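Didico Folding Board, Model 452
Section 2: Folding striped shirts and other woven cottons

Before you start

Set the board on a flat surface at about waist height. A bed will do, though the board will sink into it and so, eventually, will your enthusiasm. Lock both side panels open. You should hear a click from each. If you hear one click, go back and do the other.

Pinstripes are the best fabric to learn on. A crooked fold in a plain shirt can pass for a straight one in poor light. A crooked fold in a pinstripe will be visible from the hallway.

Folding

1. Button the top button and every other one below it. Buttoning all of them is allowed.

2. Lay the shirt face down with the collar at the notch. Pull the hem toward you until the stripes run straight from top to bottom.

3. Smooth the back with the flat of your hand, from the collar down. Do not iron on the board. It is not an ironing board, whatever it may look like to a person in a hurry.

4. Turn the left panel in, then open it again. The sleeve comes over with it. Lay the sleeve back down along the body, cuff toward the hem.

5. Do the same on the right. The outermost stripes on both sides should now run parallel to the center ones. If they lean, unfold and go back to step 2. Swearing does not affect the result, but it is not covered by the warranty exclusions either.

6. Flip the bottom panel up, wait a moment, and let it down.

Note: Boards sold with the Narik tray (part 2853) have a raised lip at the bottom. Fold the shirttail over before step 6 or it will catch.

Caution: Keep fingers clear of the panel hinges. They are not sharp, but they are firm in their opinions.

Lining up an edge

Dark cloth against a white surface gives you a ready-made guide. Bring the side of the fabric to where you want the fold, check that the stripes follow it, and only then press down.

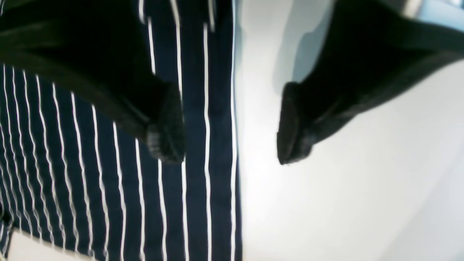 Boychuk writes that the stripes are all very well, but on a navy shirt the thin white ones start to swim after the third or fourth garment, and that checking the side seam with a thumb works better and can be done while watching television. We tried it. The seam method is fine on shirts with straight sides. On a curved hem, stay with the stripes.

Storing the board

7. Close the side panels first, then the bottom one. The other order is possible once.

8. Stand the board upright, or hang it from the Vedeck hook (part 286, sold separately — we are sorry about that too).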